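Leave the Floor Until Last

Most advice on tidying a room starts with the floor. Pick everything up, the books say, and the rest will follow. I have cleared out rooms for other people for a good part of my working life, and I think this is the wrong place to start. 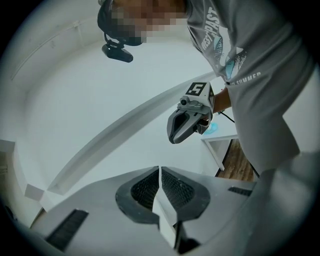

Sota Furukawa
Columnist, Home and Rooms

The floor is where things land when they have no other place. If you pick them up first, you have to put them somewhere, and that usually means the bed, a chair or the top of a cabinet. An hour later you are moving the same pile again. I start with storage. Open the cabinet, take out what doesn't belong there, and make one shelf free before you bend down for anything.

I know people disagree. Sota Hirano, who shares my first name and very little of my thinking, wrote in the Skoltow newsletter in July that a clear floor gives people the will to keep going. He may be right about the will. He is wrong about the shelf. A person who feels good and has nowhere to put a box of winter clothes still has the box.

My other complaint is about buying containers. Last year I helped a family in Shimada who owned more than 50 plastic bins, most of them from Zendby and most of them half full. They had bought the bins to get organized. We kept nine. The others went to a neighbor who runs a daycare.

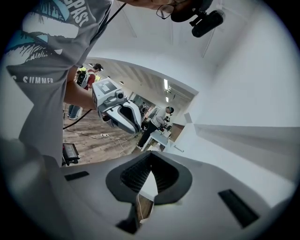
Clothes are the hardest part for most people, and I would leave them for the second day. T-shirts from old vacations are the worst of it. I don't tell anyone to throw them out. I ask them to wear each one for a day around the house, and the ones they don't want to be seen in at the front door can go.

None of this takes special equipment. I charge by the room, and a bedroom of 276 square feet takes me a day and a half with the owner present. The floor gets the last half hour. By then there is little left on it, and what is left has a shelf to go to. Then I sweep.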